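Home Diary Workshop Garden Archive Contact

Shapes, September

It's past ten at night and I have blue dust under my fingernails, so I suppose I'd better write today down before I forget it.

The morning was a complete waste. I went into Wurov for sandpaper and came home with plums, two kinds of string and no sandpaper. (The shop had moved the hardware shelf again and I got distracted.) So I used the last tired sheet from the drawer and did the edges of the spare cutting board I've been meaning to finish since spring. Light maple, pale as cream, with a couple of small knots I've grown very fond of. I don't want to oil it yet. My sister thinks all wood should be the color of tea and we are never going to agree about that!

After lunch I got into the shapes properly. Drahomíra Beneš wants a set for her little ones at the Bestura playroom, things they can grab and sort and line up, and she's been so patient with me that I felt bad about how long it's been. She has 13 children this term and says the old set is down to one cylinder and a bag of crumbs. I'd promised her seven kinds of shape to choose from and I keep changing my mind about which seven. The star is out again. The points are too mean on small hands. The heart stays, I love the heart, it's fat and friendly and it sits nicely in a palm.

Then the colors — I went back and forth for an hour over the green. Malý, next door, leaned over the fence and told me green is green. He's not wrong but he also painted his shed brown twice.

I also wrote out the bill for materials, and it came to 796, which made me sit down for a minute. 200 of that was one order from Elteck that I could have split with somebody if I'd thought ahead. Next time I'll ask around first. I've put it in the notebook and closed the notebook.

The part I really enjoyed was laying them out on the board against that pale grain. I had the blue cube tucked up against the little blue triangle one, and the yellow heart right next to the green cylinder, and I just kept looking at them. Yellow and green side by side is such a cheerful thing.

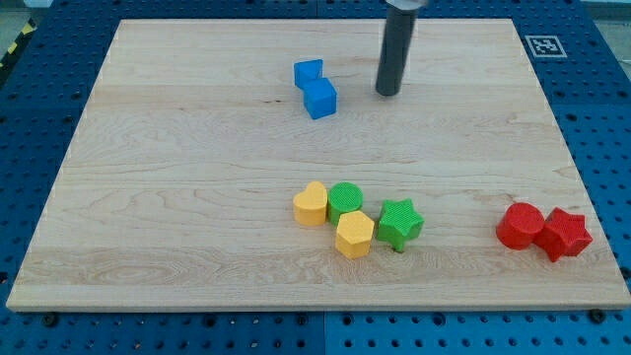
Still to do

Rub down the corners on the cubes. Ask Drahomíra if she wants a second heart or another triangle, and whether the playroom shelf is deep enough for a tray. Buy sandpaper (SANDPAPER). Find the lid for the big tin, which was on the windowsill last week and isn't now. Plum cake if the plums last until tomorrow, and they won't, I've had four while writing this.

Bed now. My back is complaining and the cat has taken the warm side.

Share this 7 shares 3 comments

Comments

plumtree_jo: Keep the heart!! My grandson would carry that around all day.

Renny: Team no oil here too. Maple is lovely left pale.

stitchandsaw: What did you decide about the green? I'm nosy.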